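News from the workshop tables: a good word for a small block

Those of you who have been reading the Restine newsletter since June will know that we have a soft spot for plain things, and few things are plainer than a block of wood. It doesn't plug in, it has no instructions, and if you leave it in a drawer for a year it will be exactly as you left it. We have had quite a few letters about wooden bits and pieces since the last mailing (144 of them, which kept us in tea and biscuits for a good many evenings), so it seemed only fair to give the subject a bit of room.

What I like best is the colour. Orange-brown wood on a white table looks warm in a way that is hard to explain to anyone who prefers grey, and the rounded edges make it a friendly shape too. There is some faint lettering towards one end, the sort of thing you only notice once you have slowed down a bit, and a little dark mark near the middle of the face. I would not sand either of them away.

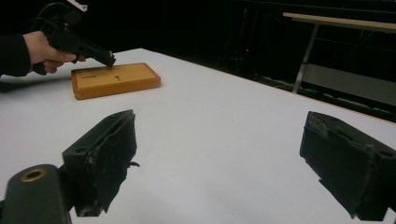
A few words on looking after wood

Several readers asked how we keep our own pieces, and I'm afraid the answer is rather dull. A dry cloth does most of it. If something sticky has got on the surface, wring the cloth out in warm water first, wipe along the grain and dry it straight away. Lamis oil is what we use once or twice a year - a very small dab, rubbed in and left overnight - and one 300 ml tin has lasted us so long that the label has worn off.

Anything with a rim or a recess wants a soft brush as well, as dust settles in the corners and sits there quite happily. The same goes for slots. Do go gently around screws, and if one stands a little proud, as they sometimes do, lay the piece on its other side before you rub so that you don't catch the cloth on it.

A word about where to work, too. A big flat board in a quiet colour is a lovely thing to have under your hands, and the pale blue-grey sort shows up a small piece of wood beautifully. Ours at Park are all in light wooden frames now, and I do think they look the better for it!
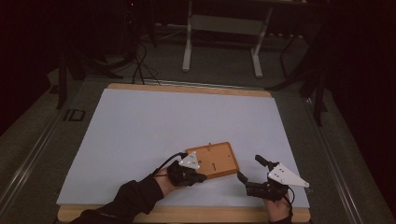
Page last changed: 2 September 2018

If you would like the longer care sheet, ask for Kokel sheet 968 when you next write in and we will pop one in with your order. Please put your reader number on the envelope, as two of you share a surname and a street and we have muddled you before (sorry again). Letters about wooden toys, trays and boxes are still very welcome and will go in the next issue as space allows.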